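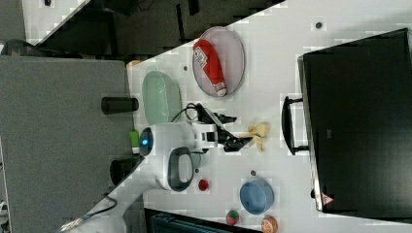 *The produce table from above: arm, plate, two bowls, toy food, and the black screen at the right.*

# Running the Produce Table at an Open Day

This page covers setup and operation of the pick-and-place demonstration at Tetance open days. It assumes you have already driven the arm in the lab and can start, pause and stop a program without looking anything up. If not, do the bench training first and come back.

The demonstration is one arm, one table, one plate, two bowls and a box of toy food. An operator drives the arm, or replays a stored motion, and moves items between the table and the dishes while a second person talks to visitors. A full cycle of one item takes less than a minute. Groups usually stay for three or four cycles.

The current version of the table was first used at the Karkine open day in February. Notes from that day are worked into the steps below.

## What you need

- The arm on its tabletop base, with the two-finger gripper fitted
- Wrist camera and its cable
- Overhead camera
- Laptop with Gekitz installed (our control and recording package)
- Shallow plate
- Two bowls, different colors
- Toy food: banana, strawberry, at least one round fruit, ketchup bottle
- Floor tape and two stanchions
- Emergency stop on its long lead

Pack a spare set of fingertips. Pack the hex keys in the same bag as the fingertips.

Do not bring real fruit. It has been tried.

## Before the doors open

Allow 40 minutes from power-on to first visitor. The sequence matters up to step 6. After that the order is up to you.

1. Level the table. Lock the casters if the table has them.
2. Tape the visitor line 2,000 mm from the nearest edge of the table. Measure from the edge, not from the base of the arm.
3. Connect the emergency stop and test it with the arm powered but not moving. Test it again with the arm moving.
4. Power the arm and wait for the indicator to settle before sending any command.
5. Route the wrist cable so it can loop freely when the wrist turns. Rotate the last joint to both ends of its range by hand in free-drive mode and watch the loop. If it tightens, add slack and repeat.
6. Open Gekitz, load the profile named `butt-table`, and run the joint check. The profile is named for the Butt workshop, where the joint limits were measured. It is valid for any site as long as the arm is on the same base.
7. Place the dishes.
8. Place the food.
9. Open both camera views and confirm they update.

Speed in the `butt-table` profile is capped well below the arm's normal limit. Leave the cap alone during public hours, including when a visitor asks how fast it can go.

## Laying out the table

Put the plate at the far side of the working area with the ketchup bottle lying on it. Put one bowl to each side, far enough apart that the gripper can come down over one without brushing the other. Scatter the fruit between them.

Three rules for the layout:

- Keep a clear landing zone near the middle of the table. This is where a dropped item is put back for another attempt.
- Nothing round goes within a hand's width of the table edge. The small round fruits roll when a fingertip touches them off center, and an item on the floor costs you a reset.
- Bowls stay where they are once the first stored motion has been run. The replay does not look for them. It goes to recorded positions.

The holes in the tabletop are useful as reference points. When you have a layout that works, write down which hole each dish sits nearest to. That is faster than a tape measure and good enough for the replay, provided the dish is larger than your error.

The bottle stays on the plate for most of the day. It gives visitors something to recognize, and it makes the plate a harder target, which is worth pointing out. A second item has to be set down beside it without pushing it off. Lay the bottle down; it does not stand reliably on the plate when the table is bumped.

## Choosing the first pick

Start with the banana. It is pale, large for the gripper, and shows up well against the white top at a distance. The strawberry is smaller and visitors at the tape cannot see it leave the table.

Grip it by the stem end. The stem is the narrowest part and the fingers close on it squarely. A grip around the wide part will hold, but the item tends to twist on the way up and the drop is then unpredictable.

Procedure:

1. Open the gripper to full width above the item.
2. Turn the wrist until the fingers straddle the stem.
3. Descend until the fingertips are just clear of the tabletop. Do not press down onto the table.
4. Close at the low force setting, which is 1,000 in the Gekitz force field. The field has no units. Values above 3,000 are rejected by the profile.
5. Lift a small distance and pause.
6. Check the wrist view before going further.

The pause in step 5 is for the operator and also for the presenter. At this height the item is only just off the table, so if it slips there is nothing to recover. From the wrist view you want the stem between both fingers and the rest of the banana hanging free in front of them, with the target in view on the same screen where possible. If only one finger is touching, open, back off, and start again from step 1.

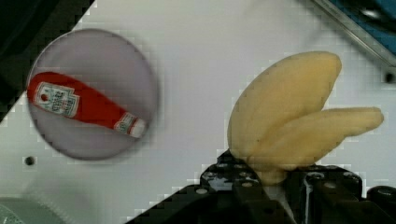 ## Carrying and placing

Move up before moving sideways. Operators who are used to the lab bench tend to cut the corner, and on this table that puts the item into the rim of a bowl.

Travel at a constant height. Stop above the target, let the motion settle, then descend. Release with the item touching the dish or very slightly above it. Open the fingers slowly for the first few millimeters and fully after that, then retreat straight up.

For the plate, approach from the side away from the bottle. If the banana comes to rest against the bottle, leave it. Straightening it with a fingertip takes longer than the rest of the cycle and people walk away.

For the bowls, aim for the center and ignore how the item lands.

If the presenter has a group with small children, do the bowl first and the plate second. The bowl almost never fails and the plate does sometimes, and it is easier to talk about a failure after a success.

## Watching two views

Most operator mistakes at Karkine came from staring at one camera. The overhead view gives position on the table and tells you what is near the elbow. It is poor for height. The wrist view gives the relation of fingers to item and very little else; it swings with the wrist, so left and right on the screen have no fixed relation to left and right on the table.

Use them in this order:

| Phase | Primary view | Check against |
|---|---|---|
| Approach | Overhead | Wrist |
| Grip | Wrist | Direct line of sight |
| Lift | Wrist | Overhead |
| Carry | Overhead | Direct line of sight |
| Place | Wrist | Overhead |

Direct line of sight means looking up from the laptop at the arm. Sit where you can do this without leaning.

The wrist image is compressed and dark edges look stepped. This is normal at the default stream setting. It is adequate for judging a grip. It is not adequate for reading a label, so do not promise visitors that they will be able to read anything on the toys from it.

Backgrounds need some attention too. Over the white tabletop, the black fingers are easy to make out and the pale banana is slightly less so. When the wrist turns toward the big black screen, the contrast reverses: the banana becomes very clear and the edges of the gripper start to merge with what is behind them.

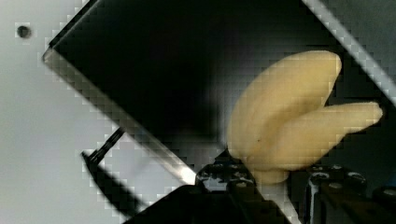
If you lose track of where the fingers end in that orientation, stop the wrist and use the bolt heads as landmarks. There are bolt heads on both sides of the gripper and they catch a little light even when the rest is in shadow. Do not open or close the gripper until you have found them.

The screen is also the nearest solid object to the arm's working area, so set a soft limit in Gekitz on that side before public hours and run the arm slowly up to it once to confirm that it stops.

## Letting visitors drive

Optional. Only with two trained people present, one of whom holds the emergency stop and does nothing else.

1. Bring the visitor around the end of the tape to the operator's chair. They stay seated.
2. Load `butt-table-guest`. It locks the wrist tilt and halves the speed cap again.
3. Put the banana in the landing zone and the arm above it.
4. Let them close the gripper, lift, and lower. Carrying to the plate is a second turn if the line is short.
5. Take the controls back before they stand up.

Say the step out loud before each button. Do not reach across a visitor to correct them; ask them to let go.

## Faults

**Gripper closes on nothing.** Descent was too shallow, or the item moved. Open, lift, realign.

**Item drops during carry.** Pause. Leave the item where it falls if it is on the table and pick it from there. If it is on the floor, stop the arm before anyone goes to get it.

**Replay misses the bowl.** The bowl has been moved. Return it to its hole. If it still misses, record a new motion; do not edit the stored one in front of an audience.

**Wrist view freezes.** Stop the arm first, then reseat the camera connector at the laptop end. If that does not restore it, reseat at the wrist with power off.

**Joint check fails after lunch.** Someone leaned on the table. Re-level and run it again.

## Closing down

Park the arm, open the gripper, then power off. Wipe the fingertips and the toys. Coil the wrist cable loosely and tie it to the upper section of the arm for transport. Export the Gekitz session log before closing the laptop; the package does not keep it past the next start. Tape comes up last, after the stanchions.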